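Niven hand gripper: setup and care notes

Maintained by the Undport workshop for the Larnorville household set. Covers one hand-held unit, from unpacking to pad changes. Last revised in March.

Before a session
Check both finger pads for lint and lifted corners. Open and close the jaws 8 times and watch that the fingers move evenly. Tighten any loose screw by hand — no power drivers. Then try one small, soft-strapped item, such as a child's watch on a quilt, before starting the task list.
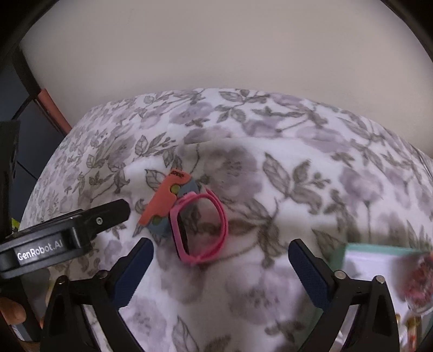
How often should the pads be changed?
Every 71 sessions, or sooner if the texture has worn smooth. Change both together.

Pad change
Remove the bracket screws, slide the old pad out and wipe the seat with a dry cloth. Leave new adhesive for almost three hours before use. Spares are in the Vivier drawer, seven pairs to a bag.

Known issues
Quilt fibers collect at the base of the fingers. Brush them out after bedroom tasks.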